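Workshop Tips: Looking After a Countertop Arm and Its Two-Finger Gripper

Updated July 6, 2023

The notes on this page apply to a single arm on a fixed base with a two-finger linkage gripper, used at kitchen-counter height. The simulated copy of the cell is covered as well. Most of the wear on a setup of this kind is in the gripper, and most of the lost time is in small settings that drifted while everybody was looking at the arm.

Before you start

Put the arm in its parked pose, stop the program and cut power at the controller. Wait until the status light is out. If your arm has no joint brakes, support the upper links by hand or with a padded stand before the power goes off. Keep a log next to the controller with the date, the cycle count and what was changed. A pencil on a string is good enough.

Tools: a set of metric hex keys, a small torque driver, a feeler gauge, lint-free cloths, isopropyl alcohol, medium threadlocker, a 500 g test weight and a flashlight.

Base bolts

Check these first. A loose base gives the same symptoms as a badly calibrated wrist, and an afternoon can go into the wrong end of the machine. Tighten in a cross pattern, in two passes. Draw a line of paint marker across each bolt head and onto the base, and a turned bolt will show at a glance. On a stone top, the plate under the base should sit on a thin rubber sheet. Trim the sheet flush, as crumbs and grease collect on any lip.

Covers and seams

Wipe the link covers with a damp cloth and then a dry one. Do not spray cleaner at the joints. The seams are shields against dust and will let liquid through. Flour is worse than grease in this respect – it packs into the seam and sets hard when wiped wet, so brush it off dry first.

Fingers and pads

Inspect the pads every 800 cycles. Look for a glazed patch in the middle, a lifted edge, or one pad worn more than the other. Uneven wear means the fingers are not closing on center, and new pads will go the same way until that is fixed. To check it, close the gripper slowly on a feeler gauge held against the palm. Both tips should touch at the same time. If one arrives early, loosen the linkage screws on that side, close the fingers fully, and tighten again with the gripper closed.

Replace pads in pairs at 3,000 cycles even if they look sound. Clean the metal with alcohol and let it dry before the new pad goes on. Press for a full minute.

We have used Emulen pads on the small gripper for two years. They hold smooth plastic well and damp ceramic poorly. The Greltbridge pads are softer, grip better and wear out sooner.

Test objects

Keep a fixed set and do not swap pieces in and out. A good set has something narrow, something blocky, something with a handle, and something flat that is hard to pick up from stone. Run the same set in the simulated cell and on the bench, with the same grip settings in both.

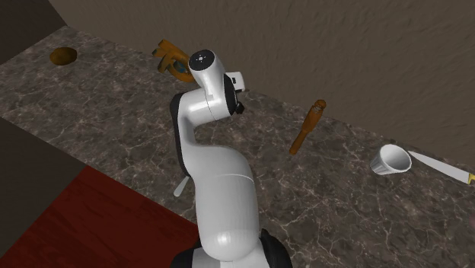
Simulated cell, dark marble counter. 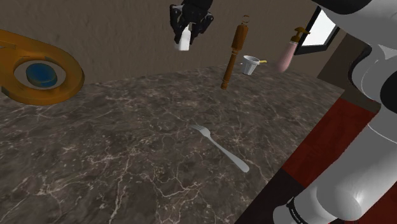
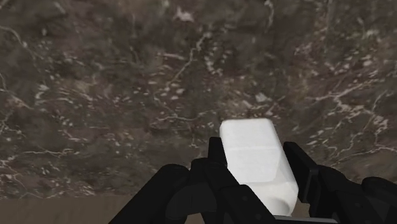
Grip force should be set from the lightest object in the set and raised in small steps until the heaviest no longer slips. Starting high and working down takes longer and dents things. On our controller the useful range begins at 11 percent, and below that the fingers stall before they reach full contact. Write down the value for each object separately. One setting for everything will either drop the heavy pieces or crush the sponge.

After any change to the fingers, update the tool length in the controller. New pads alone can move the contact point enough to matter when picking something flat. Touch the closed tips to a sheet of paper on the counter, lower in the smallest step available, and stop when the paper drags. Enter that height. Do the same at the far corner of the work area. If the two heights differ, the counter is out of level or the base is, and shimming the base is usually easier.

Keeping the simulated copy in step

Any change to the real gripper goes into the model on the same day. The items most often forgotten are pad thickness, pad friction and the travel limit of the fingers. We keep all three in one text file, which the Etutow control panel reads at startup. If you use something else, at least keep the numbers in one place.

If objects jitter or slide in the model while held, shorten the time step before touching the friction value. Friction set too high hides a poor grasp, and the grasp will then fail on the bench. If objects start a run above the counter, let them come to rest before the first pick is recorded.

Cables

Leave slack at the wrist for a full turn in both directions. Use hook-and-loop straps, as zip ties cut into the jacket when the wrist turns. Check the connector behind the gripper for play every 20 hours of running. An intermittent fault that clears when the arm is parked is nearly always this connector – replace the lead and keep the old one out of the spares drawer.

Spares worth having

Two pairs of pads, one gripper lead, a bag of linkage screws and a spare fuse for the controller. Acharya sells the screws in small packs, already coated. If you buy them plain, add threadlocker sparingly and keep it off the pivots. Order pads again in September, before the autumn runs start, and mark the delivery date on the bag. The adhesive does not keep well past a year.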